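Rakier's second printing: should you wait for it?

A few of you have asked whether I'm backing the new edition of Rakier, and I've been putting off an answer in the hope that the campaign page would get clearer. It hasn't, so you get my grumbling instead.

I like the game. Helmut Albers made a tight little trading game the first time out, and my copy has had enough play that the market cards need sleeves. My trouble is with the word "definitive," which shows up four times before you reach the price. The rulebook has grown from 12 pages to 30. There is a solo mode by Wiebke Stüber, a fifth player color, and an expansion called Melus that adds weather. I have played a lot of games that added weather. Most of them were better when it was sunny.

The campaign had 2787 backers when I last looked, and the page makes a lot of that. Fine, but a backer count tells you how good the page is. Few of those people can have played with the new rules, and the print-and-play file leaves out Melus altogether. If the expansion is the main reason to buy in again, I'd like to try more than the sales pitch.

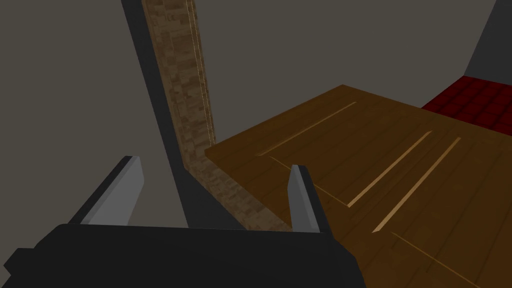 Wooden plank and tabletop, computer render.

Yetunde Ajayi did get a prototype to the table at our October meetup, with four players and the full rules. She liked the solo board and the new harbor spaces. She was less keen on the storm deck, which knocked Knut Rothe out of the running on the second turn and left him moving barrels for the next hour and a half. Knut says he would play it again. Knut also says that about Esteban, so weigh that as you like.

Then there's shipping. Lotari, the publisher, will charge it after the campaign closes, "at cost." I asked for even a rough range for the US and got a polite reply saying that rates change. They do. But this is a box with 91 wooden pieces and a mounted board, and somebody over there must have put it on a scale by now. My last "at cost" game cost me nearly as much to ship as to buy.

The upgrade pack for owners of the first edition is what I was waiting for, and it's limited to 300 copies. I can't work out why. It's cards and a punchboard. A limit like that makes people click before they've read the rules – maybe that's the point of it.

So I'm not in, for now. If Lotari posts the Melus rules and a shipping table before the end, I'll look again and say so in the next issue. If you've never played Rakier, find someone with the old box first. You'll know after one game whether you want more of it.

Thanasis Christodoulou

P.S. Two people wrote in to say I had the tiebreaker wrong last time. You were right. Most coins in hand, then fewest ships.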